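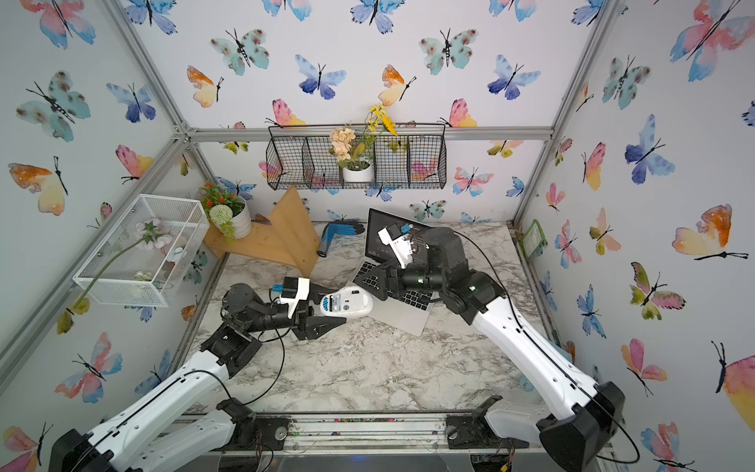
How a Computer Mouse Knows Where It Is
By Vasanthi Kandasamy

A computer mouse is a pointing device. It measures its own movement across a flat surface and reports that movement to a computer, which then moves the pointer on the screen by a matching amount.

A mouse does not know where it is on the desk. It only knows how far it has gone since the last time it checked. If you pick it up, carry it to the other side of the desk and put it down, the pointer stays almost exactly where it was.

The parts you touch

The top of most mice has a left button, a right button and a scroll wheel or scroll area. Each button sits over a small switch. Pressing the button closes the switch, and the mouse sends a signal to say so. Letting go opens the switch again. A double click is two of these signals close together.

Scrolling is measured separately. It moves a page or a list up and down and leaves the pointer alone. On a laptop playing music, for example, you can scroll through the list of songs and then click the one you want.

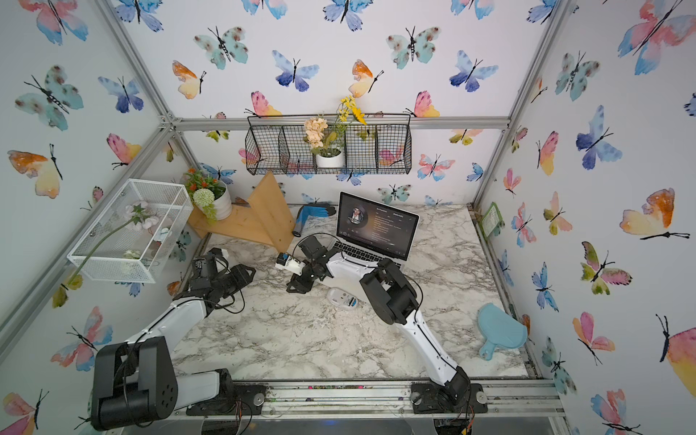
A laptop with a music player on its screen, and a mouse in front of it.

The parts underneath

Turn a mouse over and look for these:

Sensor opening. A small hole. In an optical mouse, a light shines out through it and a tiny camera looks down at the desk.
Feet. Smooth pads that hold the mouse slightly above the surface and let it slide.
Label. Printed information, usually the maker's name and the model number.

Do not look straight into the light on the bottom of a mouse. Some mice use a laser, and you may not be able to see its beam.

The tiny camera

The camera inside an optical mouse takes very small, gray pictures of the surface. A typical one takes at least 2,000 of them every second. A chip compares each picture with the one before. If a speck has shifted to the left, the mouse must have moved to the right. The chip works out the distance and sends it to the computer.

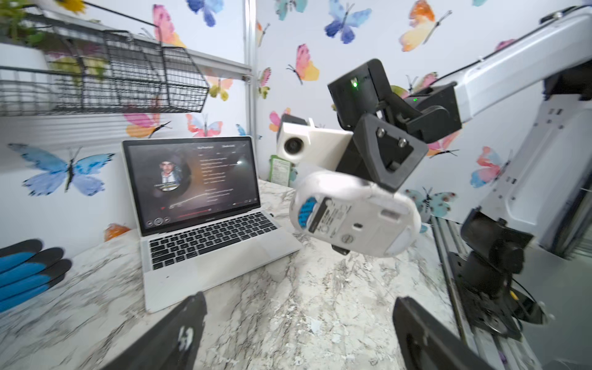

The surface matters a great deal to this kind of camera. Paper, cloth and unpolished wood have plenty of tiny bumps and fibers. Clear glass has very few, and many mice stop working on it. Polished stone can also be difficult - its shine may confuse the sensor, although a pattern in the stone sometimes helps.

Try it

You need a mouse, a computer, a ruler and a sheet of paper.

1. Put the mouse on the paper and the pointer at the left side of the screen.
2. Slide the mouse slowly to the right until the pointer reaches the other side. Measure how far the mouse went.
3. Repeat, moving quickly.

On many computers the second distance is shorter. This is called pointer acceleration, and it can be switched off in the settings.

Words to know

Optical: using light.
Sensor: a part that detects or measures something.

Last checked October 1, 2020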